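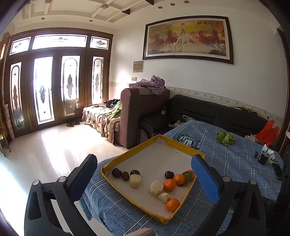 *Tray on the blue plaid cloth, November meeting.*

# Predthorpe Supper Club: minutes, November

I'm taking the notes again, so apologies in advance to anybody whose brilliant remark got lost. I write fast but I also eat, and there was cornbread.

We got going at 7 p.m., or close enough once the coats were off and the folding chairs had been dragged out from behind the piano. Good turnout for a wet night. The October minutes were passed with one fix: I had written that the chili night "ran out," when what I meant was that the chili ran over, into the burner, and it's the burner that needs replacing. Changed now!

## Money

We have $284 in the account after paying for the hall. That's better than I expected, and better than this time last year, when we were paying for the coffee urn. One person asked if we could spend some of it on a second urn. Everyone over on the window side groaned (they were here for the first urn discussion, which ate most of a spring). We left it.

The hall wants $200 for the winter supper, same as before, kitchen included. I said yes on the spot when they called and I'm glad to report that the room backed me up. Key pickup is the afternoon of, and we have to be swept and out by 11 p.m.

## Winter supper

This took most of the evening, and I enjoyed it more than I usually enjoy a long agenda item.

First, the main. We had two ideas on the table from last time, the big baked pasta and the pot roast. Pasta won, mostly on the strength of people having tried the recipe at home. Grurketti has offered us their wide noodles at the shop price if we order before the end of the month, and I'll put that order in. There was a side argument over whether we should make the sauce ourselves or buy it. I'm firmly a make-it person and I said so, maybe too many times. We're making it. I'll host the sauce day at my place, bring an apron and a container with a lid that fits. Last year's lids were a disgrace.

Second, vegetables. Roasted carrots and a big green salad. Somebody wanted Brussels sprouts and I wanted them too, but the hall oven has a cold corner and we all remember the sprouts from two winters back. Carrots forgive you.

Third, dessert. Still open! Vomero will do us sheet cakes, lemon or chocolate, but they need to hear soon. The other camp wants a pie table where everybody brings one. My worry with a pie table is that we get nothing but pumpkin (I bring pumpkin, I'm part of the problem). The pie people promised to put up a sign-up sheet with flavors on it. If the sheet looks thin by the next meeting, I call Vomero and order lemon, and that's settled.

Fourth, tables. Long rows or little groups? Long rows, same as always. The little-groups people made a fair case about being able to hear each other, and we agreed to turn the music down instead. Tablecloths are whatever folks have at home, so it'll be a patchwork, and I love it that way.

## Flyers

Hagedorn Print is doing 200 flyers for us on the pale green paper. I passed the proof around. Two corrections: the start time should be 6 p.m., and "supper" had lost a p. Please take a stack when they come in. The library board is spoken for, and so is the feed store window, but the whole east side of town needs covering and I don't get over there much.

We talked a little about whether to put "bring a friend" on the bottom. Yes, go ahead, as long as the friend signs up too.

## Kitchen cupboard

The cupboard is a mess and has been since summer. I'm as guilty as anyone. If you own the roaster with the dented handle, take it home please, or write your name on it. Same goes for the stack of pie plates. Anything without a name by the supper goes to the thrift store.

Also, we're out of foil and dish soap. I've put both on the list.

## Other business

- The recipe booklet is moving along. I have plenty of soups and hardly any breads, so send breads! Handwritten is fine, but please put the oven temperature in.
- One request to start meetings half an hour earlier. We took a show of hands and it failed, mainly on account of people who have to get home and feed animals first.
- The lost scarf from October has been claimed.

## To do before next time

- Me: noodle order, flyer corrections back to Hagedorn, foil and soap.
- Pie people: sign-up sheet on the hall door.
- Everyone: names on pans, breads to me.

We wrapped up at 8:45 and stacked the chairs. Next meeting is in December, same hall, same hour, and the side door will be open since the front one is sticking again.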